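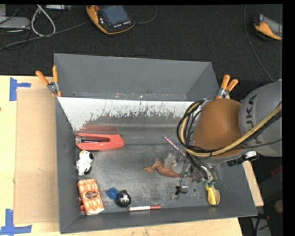

분류: 정리/수납 > 작업실

잡동사니를 서랍에 넣지 않고 금속 통 하나에 모으기 시작한 것은 9월이다. 몇 달 써 본 결과를 적어 둔다. 수납 용품 추천 글은 아니고, 넓고 뚜껑 없는 통에 작은 물건을 섞어 담을 때 생기는 문제와 지금 쓰는 처리 순서에 대한 기록이다.

통의 조건

통은 회색 금속제이고 위가 열린 직사각형이다. 공구 상가 안쪽의 Boltex라는 가게에서 샀다. 긴 쪽 내부 치수가 53cm라서 작업실의 밝은색 나무 탁자에 올리면 자리를 꽤 차지한다. 처음에는 바닥에 두었다가 허리를 숙여 뒤지는 동작이 반복되어 탁자로 옮겼다. 탁자에 올리면 높이가 맞는 대신 탁자를 다른 용도로 쓰기 어렵다. 둘 중 하나는 포기해야 한다.

플라스틱 통과 비교하면 장점은 바닥이 휘지 않는다는 점이다. 무거운 것을 한쪽에 몰아 넣어도 형태가 유지되고, 통째로 밀어도 모서리가 벌어지지 않는다. 단점은 소리다. 금속끼리 닿는 물건을 떨어뜨리면 옆방까지 들린다. 밤에는 던져 넣지 말고 손으로 내려놓는다.

바닥에는 긁힌 자국이 생긴다. 기능에는 영향이 없지만 시각적으로는 문제가 된다. 긁힌 회색 바닥은 무늬가 불규칙해서 비슷한 계열의 작은 금속 부품이 묻힌다. 나사, 와셔, 클립처럼 회색이거나 은색인 것은 바닥에 놓는 순간 찾기 어려워진다. 반대로 채도가 높은 물건은 이 바닥에서 잘 보인다. 빨간 스테이플러가 대표적이다. 통 안에서 이것을 찾느라 시간을 쓴 적이 없다.

섞어 담을 때의 문제

작은 물건을 섞어 담는 통에서 찾는 시간을 결정하는 요인은 개수보다 겹침이다. 같은 개수라도 한 겹으로 펼쳐져 있으면 눈으로 훑으면 끝나고, 두 겹이 되면 손을 써야 한다. 손을 쓰기 시작하면 위에 있던 것이 아래로 들어가므로 다음번 탐색이 더 나빠진다. 그래서 바닥이 보이는 상태를 상한으로 정했다. 바닥이 전혀 보이지 않게 되면 그날은 새 물건을 넣지 않고 비우는 작업부터 한다.

물건별로 겪은 문제는 다음과 같다.

스테이플러. 무겁고 길어서 다른 물건을 밀어낸다. 통 왼쪽에 눕혀 두는 것으로 정했다. 세워 두면 넘어지면서 옆의 것을 덮는다. 심이 들어 있는 채로 보관하면 입이 벌어진 틈에 실이나 비닐이 끼는 일이 있어서, 꺼낼 때 틈부터 확인한다. 심은 따로 작은 종이 상자에 보관하고 통에는 넣지 않는다. 낱개로 흩어진 심은 자석으로만 회수가 되는데, 금속 통 바닥에서는 자석이 바닥에 먼저 붙어 버려 효율이 낮다.

동물 장난감. 적갈색이고 다리가 가늘다. 다리가 가는 물건은 고리처럼 작동한다. 줄이나 비닐이 다리 사이에 걸려서 하나를 집으면 둘이 올라온다. 원래 책상 위에 세워 두던 것인데 자꾸 넘어져서 통으로 내려왔다. 용도가 없는 물건을 보관하는 것이 맞는지 검토했고, 버리지 않기로 했다. 이유는 기술적인 것이 아니다.

투명한 비닐. 가장 문제가 많은 항목이다. 구겨진 반투명 비닐은 부피에 비해 무게가 거의 없어서 항상 위로 올라온다. 아래에 있는 것의 윤곽을 흐리고, 빛을 받으면 반사 때문에 그 부분만 밝아져서 옆의 물건까지 구별이 안 된다. 포장재인지 쓸 물건인지 판단이 늦어지는 것도 비닐이다. 지금은 내용물이 없는 비닐은 발견 즉시 버리는 것을 규칙으로 하고 있다. 다만 규칙과 실제는 차이가 있다. 어느 부품의 포장인지 모르는 비닐은 품번이 적혀 있을지 모른다는 생각에 며칠씩 남겨 두게 된다. 품번이 적혀 있던 경우는 지금까지 한 번이다.

막대류. 연필처럼 가늘고 긴 것은 비스듬히 걸친다. 분홍색과 흰색에 어두운 무늬가 섞인 막대가 하나 있는데, 무늬 덕분에 눈에는 잘 띈다. 문제는 자세다. 한쪽 끝이 다른 물건 위에 올라가면 그 아래에 빈 공간이 생기고, 거기로 작은 것이 굴러 들어간다. 긴 물건은 통의 긴 변과 평행하게 놓는 것이 원칙이지만 통을 한 번 밀면 다시 틀어진다. 연필꽂이로 옮기면 해결되는 문제라는 것은 알고 있다. 연필꽂이가 이미 차 있다.

노란 바나나 모양의 물건. 앞쪽 벽 가까이에 둔다. 한쪽이 둥글어서 벽에서 멀리 두면 구른다. 벽에 붙이면 한 방향은 막히므로 움직임이 절반으로 준다. 색이 밝아서 위치 기준으로 쓰기 좋다. 앞쪽 벽에 노란 것이 있으면 통의 방향이 맞는 것이고, 보이지 않으면 통을 돌려 놓았거나 무언가가 덮고 있는 것이다. 의도한 용도는 아니었으나 지금은 이 기능 때문에 자리를 고정해 두었다.

칸막이 시험

칸막이도 써 보았다. Welov라는 온라인 가게에서 산 조립식 플라스틱 칸막이로, 길이를 잘라 맞추는 방식이다. 결과는 좋지 않았다. 통의 뒤쪽이 경사져 있어서 칸막이 끝이 벽과 밀착되지 않고 삼각형 틈이 남는다. 작은 것이 그 틈으로 넘어간다. 경사에 맞춰 비스듬히 자르면 되지만, 한 번 자르면 위치를 바꿀 수 없다. 칸의 크기를 어떻게 나눌지 정하지 못한 상태에서 자르는 것은 순서가 틀렸다고 판단해 2일 만에 뺐다.

다음으로 Kpodo의 얇은 미끄럼 방지 매트를 깔아 보았다. 구르는 문제와 소리 문제는 확실히 줄었다. 매트가 단색이라 작은 은색 부품도 맨바닥보다 잘 보였다. 대신 먼지가 붙는다. 종이 부스러기와 실밥이 표면에 박혀서 털어도 떨어지지 않고, 물로 씻으면 말리는 동안 통을 비워 두어야 한다. 매트는 현재 빼 둔 상태다. 색만 놓고 보면 까는 편이 낫다. 세척 주기를 어떻게 잡을지 정하면 다시 깔 예정이다.

현재의 처리 순서

비우는 작업에는 10분을 배정한다. 타이머를 쓴다. 시간을 정하지 않으면 물건 하나하나를 살펴보게 되고, 그러면 정리가 아니라 감상이 된다.

먼저 비닐과 종이를 전부 걷어낸다. 가벼운 것이 위에 있는 동안 제거해야 아래가 드러난다. 그다음 큰 것과 긴 것을 꺼내 탁자에 놓는다. 스테이플러와 막대류가 여기 해당한다. 남은 작은 것은 통을 앞으로 살짝 기울여 앞벽 쪽으로 모은다. 급하게 기울이면 전부 한꺼번에 쏠려서 다시 겹치므로 천천히 한다. 모인 것 중에서 금속 부품은 별도의 작은 통으로 보내고 나머지는 한 겹으로 편다. 마지막으로 큰 것을 제자리에 돌려놓는다.

시간 안에 판단하지 못한 것은 봉투에 넣고 Brorkunier라고 써 둔다. 예전에 쓰던 선반의 제품명인데, 그 선반의 맨 아래 칸이 판단 보류 칸이었던 데서 온 이름이다. 선반은 버렸고 이름만 남았다. 지난번 봉투에는 물건이 9개 들어갔다. 그중 다시 통으로 돌아온 것은 없었다. 보류로 분류된 물건은 사실상 필요 없는 물건이라는 뜻으로 읽을 수 있으나, 표본이 봉투 하나라서 아직 결론으로 쓰지는 않는다.

남은 문제

조명이 해결되지 않았다. 탁자 옆에서 빛이 들어오면 통의 벽이 그림자를 만들고, 벽 바로 안쪽이 가장 어둡다. 작은 것은 기울이는 과정에서 벽 쪽으로 모이니 가장 찾기 힘든 것이 가장 어두운 곳에 가는 셈이다. 위에서 비추는 등을 달면 그림자는 없어지지만 금속 표면의 반사가 심해질 것으로 예상한다. 확산판을 씌운 등을 알아보고 있다.

라벨은 붙이지 않기로 했다. 섞어 담는 통에 붙일 수 있는 라벨은 "기타" 하나이고, 이미 집에 "기타"라고 적힌 상자가 있다. 그 상자의 내용물을 확인하는 작업은 별도 글로 적겠다. 매트 세척 결과도 그때 같이 쓴다.

2018년 12월 작성

태그: 잡동사니, 금속통, 스테이플러, 칸막이, 작업실정리

공감 10 · 댓글 2 · 공유하기

문의는 방명록으로 · 본문 무단 전재 금지 · 맨 위로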